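The Slow Wall

Saeed Parsa came to Jermont in December with two suitcases. One had his clothes in it, and the other had the projector, wrapped in his three sweaters. At the station he carried the second one with both arms and pushed the first with his foot.

The town had asked for a light work on the side of the old Naseri warehouse, to be shown for six nights. The letter had said that the wall was white. When he stood in front of it that same evening, he saw that it had been white perhaps in the time of his grandfather. Now it was the colour of tea with a little milk, and a dark stain came down from the gutter, in the shape of a long sleeve.

"You can paint it," said Fereshteh Abbasi, who had signed the letter. "We have no money for it, but you are allowed."

He touched the stain with his glove. "How long has it been there?"

"I was a girl and it was there."

He did not paint it.

He had been given a room above the bakery, and he worked there with the curtain closed, also in the daytime. The piece was called Plultari. It was a word his daughter Setareh had made when she was small, for the light that moves on a ceiling when there is water somewhere below. She was grown now and used the name of her husband, Mazandarani, and she did not remember the word. He had asked her on the telephone. She had laughed and said, "Baba, you invented that yourself." It was possible. He had been thinking about it for the whole train journey and he could not find the moment when she said it, only the ceiling, and the bowl of water on the floor, and the sun coming in low.

He had filmed water for two years. He had filmed it in bowls, in sinks, in a ditch behind a garage, in a neighbour's bath with the neighbour waiting outside the door. From all this he had kept 200 short pieces, and he put them one over another very thinly, so that what fell on the wall was hardly a picture any more.

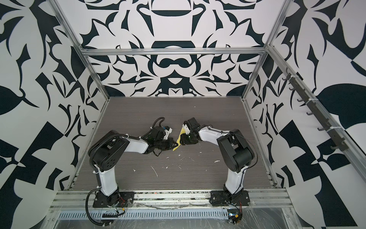 "What is it supposed to show, your film?" asked Vilém Jurčo, the baker, on the stairs.

"The light that water makes on a ceiling, when the water itself is out of sight."

Vilém considered this with a tray in his hands. He was a heavy man who went to bed at seven in the evening and rose at two, and for that reason he had never in his life seen any of the evening things that the town arranged. He had missed the fireworks and the outdoor opera. He said it without complaint.

"I will see it at two, then," he said. "Leave it on for me."

"It finishes at eleven. They turn off the electricity."

"Ah," said Vilém, and went down with his tray.

On the first night it snowed, and the people stood in the snow with their collars up and were polite. The colours were too weak. Saeed could see it before the others could. In the room above the bakery the blue had been a real blue, and on the warehouse it became grey, and near the stain it disappeared completely. A boy asked his mother when it would begin. Fereshteh Abbasi brought Saeed a paper cup of soup and stood next to him and did not say anything about the work, and he was grateful and also ashamed.

He did not sleep. Towards two o'clock he heard the door of the oven below, and he put on his coat over his pyjamas and went down.

"Show me how you make the dough darker," he said.

"Darker? With malt. But why do you want it darker?"

"I don't want it. I only want to hear somebody talk about it."

So Vilém talked about malt, and then about rye, and about the winter when the flour came damp and every loaf in Jermont was flat. Saeed sat on an upturned bucket. Over the oven there was a small lamp, and on the table under it a basin of water in which Vilém wet his hands. Each time the hands went in, something ran over the ceiling, gold and quick, and then it rested, and then it ran again. The ceiling was not white either. It was brown from the smoke of many years.

Saeed looked at it until his neck hurt.

"You're not listening now," said Vilém.

"No. Forgive me. Could you wet your hands again?"

He changed everything in one day. He took out the blue. He took out the green, which he had loved most, and the violet, and what was left was amber, and there was so little of it that he could count the pieces on his fingers. He made it slower. On the wall there would be nothing for a long moment, then the light would run, and then again nothing. A person could come, look, see only a dirty warehouse, and go home. He decided that he could bear this.

On the second night there were not many people. Fereshteh Mohammadi from the post office had come, with her dog inside her coat. The first light ran across the bricks and down through the stain, and it did not disappear there. The sleeve had an arm in it, for one second. The dog lifted its head.

"Again," said Fereshteh Mohammadi, to the wall.

At eleven Saeed waited for the dark, but the electricity did not go off. He looked across the yard to where the other Fereshteh, Fereshteh Abbasi, was standing beside the switch box with her hands deep in her pockets. She was studying the snow.

He sent his daughter a message. It said only the word. Then he pulled down his hat over his ears and sat on the loading step, with three hours still to go until the baker.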